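Chapter 4
Teaching by Hand

When I started the robotics club at Leker, I was sure the hard part would be the code. I'd bought a fat notebook for it and everything! Then we spent most of July arguing over how to push a chair under a table, and I filled the notebook with sketches of fingers.

You've built an arm by now (if you skipped Chapter 3, go back, I'll wait) and you can make it move from one point to another. What you can't do yet is tell it what a good grab looks like. My students tried writing that down as rules, and they got to 300 lines before somebody bumped the chair and the whole plan fell apart.

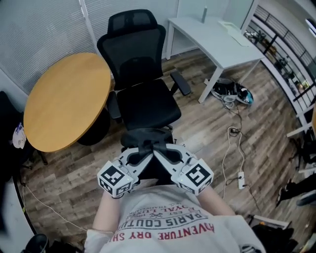 So we switched to showing. You hold the gripper yourself, you do the job the way you'd like the arm to do it, and you do it again, and again – the club's first set, which we named Cuesta after a very steep hill near school, had 615 tries in it. Plenty of those were bad. We kept the bad ones in a separate folder, and you'll be using them in Section 4.3.

In this chapter you'll plan a task, record your own tries and sort them. Pick something dull and close by. Furniture is great for this, and so are drawers.

Before you read on, write down how you'd explain pulling out a chair to a person who has never seen one.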